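Unit 3: Planning a One-to-One Reading Session

Handout for new tutors, Clindidthorpe Learning Center
Prepared by Negin Shojaei

A standard session runs 46 minutes. Students in grades 2 through 5 lose focus if one task goes on too long, so split the time into short blocks and write the blocks down before you start.

Opening. Ask the student to reread a page from last time. Do not correct every slip. Note the words that were missed and come back to two or three of them later.

New text. Pick a passage the student can mostly read alone. The Shin word list has 156 entries, and a student who knows fewer than 37 of them should stay with the first set of readers. 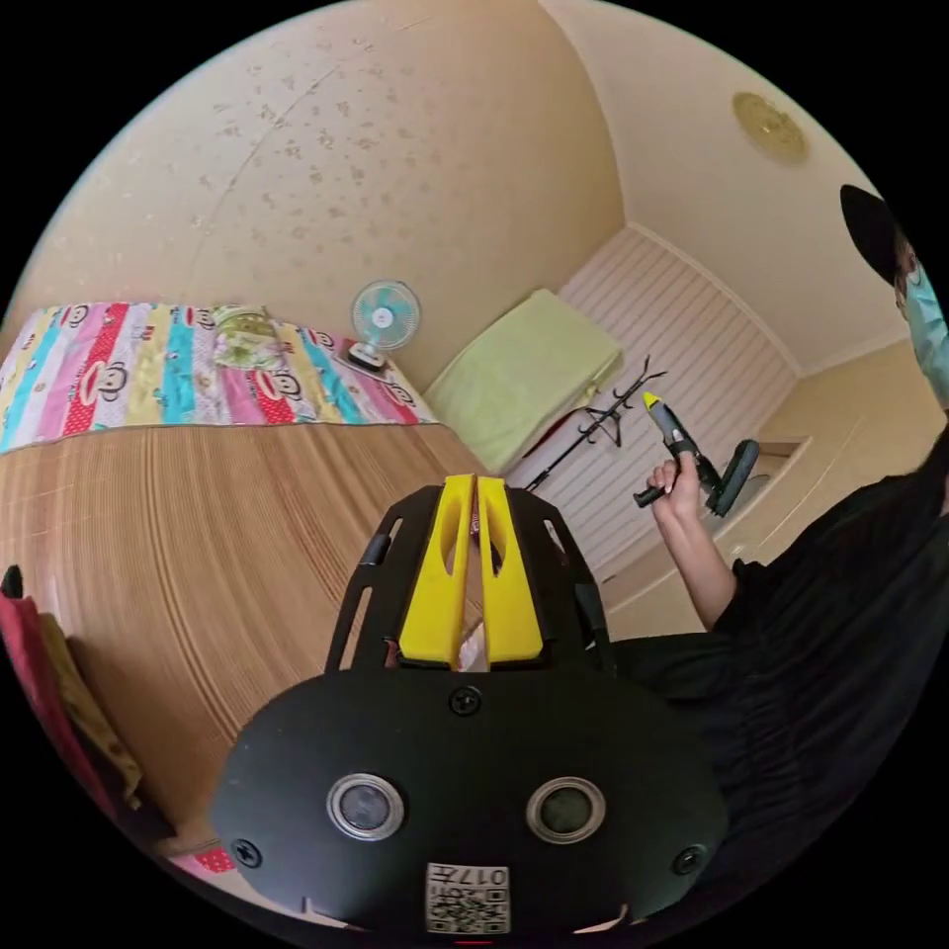 Word work. Use the missed words from the opening. Have the student say the word, break it into parts, and write it once from memory — copying it ten times does very little.

Talk. Ask one question about what happened in the text and one about why. Wait for the answer. New tutors tend to jump in too soon.

Record. Fill in the log before the next student joins. Byung-chul Ko reads the logs every month and will write to you if a level looks wrong.

For next class: read chapter 3 of the course reader and bring a plan for one session. Use a student you have already met, initials only. Plans are due by 4 p.m.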